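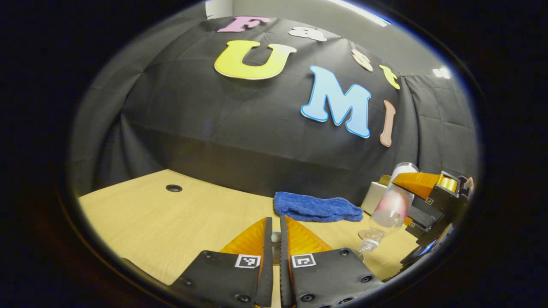

Figure 5. The table with the folded blue towel at the back, against the black cloth and its foam letters.

Home | Papers | Household Textiles | Contact

Last updated: May 14, 2026

3.2 Where the towel ends up

I went into this part of the study expecting to write about folding, and I've ended up writing mostly about where people put a towel once it's folded (Chunhua Cheng did warn me!). In Figure 5 it lies flat towards the back of a light wooden table, close to the foot of the cloth, with its edges still a bit bunched. I'd call that a good everyday fold. It wouldn't pass in a hotel, but it leaves plenty of bare wood to work on.

We asked 26 households in Plestden to keep a towel diary through November, which gave us 357 entries once Zhiqiang Liang had typed them all up. "Pushed to the back" was the commonest answer by a long way, well ahead of "over the chair". Fluffy towels were a nuisance to score, as the corners never quite line up and we kept arguing over what counted as square – in the end we borrowed the loose-edge scale from the Kustley linen survey and let bunching of this sort through as folded. Eight entries still had us stuck, and I've listed those in the appendix.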